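3.2 Return to play after a long absence

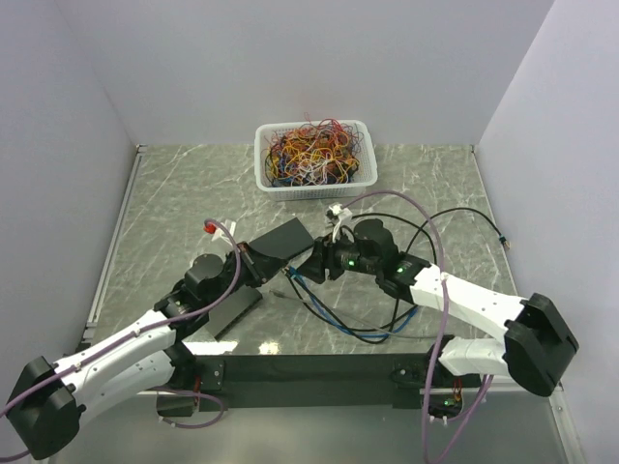
The sample was drawn from the club archives at Farness and Rircombe, which hold complete scoresheets for all rated league games. A player was counted as returning if no rated game had been entered for at least four years and if at least 40 games were on record before the gap. These conditions left 183 players. Riihimäki and Tatlı applied a shorter gap in their earlier study of the Flinen league, and their results are not directly comparable with those given below.

Each returning player was matched with one who had played without a break and who held the same rating, within narrow limits, at the date of the last game before the gap. Games decided by default were left out, as were 312 games for which the scoresheet could not be read past the opening.

Two measures were taken. The first was the change in rating over the first season after the return. The second was the move at which the player first left known opening theory, judged against the books in print in June of the year of return – a cautious choice, as many club players work from older material.

Returning players left theory earlier than their matched partners in both archives. The difference was larger with the black pieces. Endgame results showed no clear pattern, and the Rircombe scoresheets often lack clock times, so the effect of time trouble could not be tested there.

Figure 4. Two robot arms with grippers over a tabletop, with a basket of wires.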